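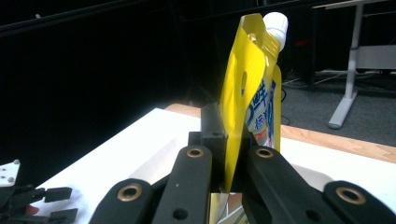 Our refill shelf at Cornimness has had its best month yet, and I'm so pleased I hardly know where to start! When we opened in July we had five products and a borrowed set of scales. By the end of the month, 183 of you had been in to top up a bottle or jar, and the oat milk powder sold out twice. Plenty of you have asked what to do with pouches, the shiny foil sort with a white plastic spout cap and a little oval hole for hanging them up. Keep the caps! Kelteck takes them separately, so twist them off, give them a rinse and drop them in the tub by the door (the foil goes in the tall bin next to it).

New on the shelf are red lentils, bread flour and a lovely lemon washing-up liquid from Hanumitz — it smells like proper lemons and a little goes a very long way. Bring any clean container with a lid and we'll weigh it for you before you fill it. Small amounts are fine, even 50 grams of cumin for a curry.

We're open from 10am until 4pm, and the kettle is usually on. Chickpeas are due back in next, and we're still looking for a good local honey, so do shout if you know of one.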